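NEUROSURGERY FOR WARD STAFF
Handout 4: Raised pressure in the head, first hour
Bitura Teaching Block, April intake

Carry on from handout 3 (head injury scoring). Bring that one too, we'll need the chart on the back.

1. The closed box

Skull is rigid in adults. Three things inside: brain, blood, fluid (CSF). If one goes up another has to come down or the pressure rises. This is the Monro-Kellie idea, learn the name, it comes up.

Early on the body copes. CSF shifts down into the spine, veins empty a bit. So a slow growing tumour can get large with not much to show. A fast bleed can't be absorbed the same way. Past a certain point a small extra volume gives a big jump in pressure. Draw the curve: flat, bend, steep. Most of the patients you worry about are sitting on the bend.

2. What feeds the brain

CPP = MAP minus ICP. Write it out every time until it sticks.

Worked one from last session, for those who missed it: MAP 100, ICP 9, so CPP is 91. Fine. Now leave the MAP alone and push the ICP up to 30. CPP 70. Then let the MAP sag to 75 as well. CPP 45, trouble. Low blood pressure does as much harm as high ICP and is easier to miss becuase everyone is looking at the head.

3. Signs, roughly in order

Headache, worse lying flat or on waking
Vomiting, sometimes without much nausea
Drowsy, slower to answer, irritable
Drop in the motor score (take this seriously even if it is one point)
One pupil bigger, sluggish, then fixed
Late: BP up, pulse down, breathing irregular. Cushing's. Do not wait for it

Children under two: fontanelle, head circumference, eyes turned down. Separate handout, Mallari module.

4. What you do while waiting for the team

Call first. Then airway and oxygen. Head up 30 degrees, neck straight, check the collar or tube ties aren't tight across the veins. Treat pain, treat fever, treat fits. Check glucose. Check sodium.

Fluids: isotonic only, no plain dextrose unless the sugar is low. Sodium on the Nundier ward case was 139 on arrival and everyone relaxed, then it wasn't repeated overnight. Repeat it.

Mannitol or hypertonic saline is the team's decision. Your job is knowing where it's kept, having a good line in, and a catheter if mannitol is given, as the urine output goes up a lot. The same patient passed more than 900 ml in the first few hours. Chart it hourly, not at the end of the shift. 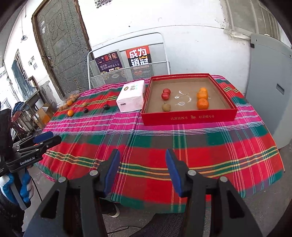
5. Drains

External ventricular drain. Level the zero with the ear (tragus) when lying on the back. Re-level every time the bed moves or the patient sits up. Clamp before moving, unclamp after, and say out loud that you've unclamped. Too low and it over-drains, too high and it doesn't drain at all.

Look at: the swing, the colour, the hourly amount. Fresh blood or a sudden stop, ring. Don't flush it yourself.

6. Lumbar puncture

Not before a scan if there are focal signs, a falling score or swollen discs. Pressure gradient, risk of herniation. Someone always asks about suspected meningitis: give the antibiotics, don't hold them for the scan.

For next time

Read the Nicholas notes on subdurals, acute and chronic, first half only. Redo the CPP sums with an ICP of 22 and a MAP of 80, and again with 65. Bring a pen torch that works.

Section 3 will be in the short test, section 6 probaly not.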